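Renting the Hand Instead of the Robot

Doltier sells a service that many small automation teams have tried to build for themselves and abandoned halfway. A customer who wants a mobile robot to open doors, pull drawers or clear shelves needs demonstrations of those tasks, recorded in places that look like the places where the robot will work. Doltier supplies the hand-held grippers, the head-mounted camera, the recording software and, for a higher fee, the people. The customer gets back synchronized video and gripper trajectories in a format its training code can read.

The kit is called Folano. It has been on offer since September, and the basic package includes two grippers, a charging dock, a calibration board and a license for the review software. The grippers are passive on the drive side: the operator's fingers close the jaws through a trigger, and an encoder in the body logs the opening width. Each finger block carries printed fiducial markers on more than one face, so that at least one stays readable when the wrist turns.

Tetsuya Kuroda, who runs product engineering at Doltier, spent most of our first call on the fingers. The standard pair is a parallel pad type. The open claw is an option, molded in white, and it swaps in with two screws per side.

"Pads are fine for boxes," he said. "On a lever handle they slide off the end. We changed the shape four times before the operators stopped complaining."

Doors account for a large share of the orders. They are a hard case for a learned policy, with a handle that rotates, a leaf that swings, and a base that has to get out of its own way. Doltier asks customers to approve sites by building type, and the site list includes offices, clinics, storage areas and converted houses. Lever handles paired with electronic locks have their own category.
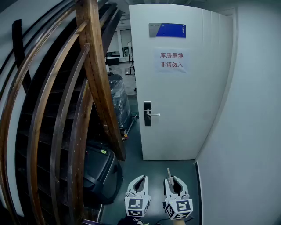 Claw fingers on marker cubes, in front of a partly open storeroom door. The sign's red lettering reads "库房重地 / 非请勿入" (storeroom, no unauthorized entry).

Sessions are sold in blocks of 500 accepted episodes. An episode is one attempt at one task, start pose to end pose, and it is accepted if the markers are tracked for the required portion of the clip and the task label matches the outcome. Rejected clips are not billed. For our trial we ordered one block of door and drawer tasks and asked to see the rejects as well. There were 147 of them. Most had failed on tracking, typically where the operator had turned the gripper so far that the markers faced the floor.

Kazue Shimada, who handles data review for the company, said that reject rate is normal for a new task list and drops on the second block. We did not order a second block and cannot confirm it.

The review software is the weaker half of the product. Playback is smooth, and the overlay of estimated gripper pose on the video is useful for spotting drift. Search is poor. Clips can be filtered by task and operator but not by site feature, so finding every left-hinged door meant opening the files. Export took almost 2 hours on our workstation, with no option to resume after an interruption.

Tracking quality was good in evenly lit rooms. It fell off against bright windows, where the exposure of the head camera moved enough to wash out the white cubes. Kuroda said a matte gray block is in testing.

The closest competitor we looked at, Allosance, rents similar hardware but leaves collection to the customer. Its kit is lighter and its documentation better. A team with its own buildings and staff may prefer it. Folano makes more sense for a group that lacks access to varied interiors.

Doltier ships the kit with a 211-page manual, currently in English and Japanese. Spare finger sets are sold separately.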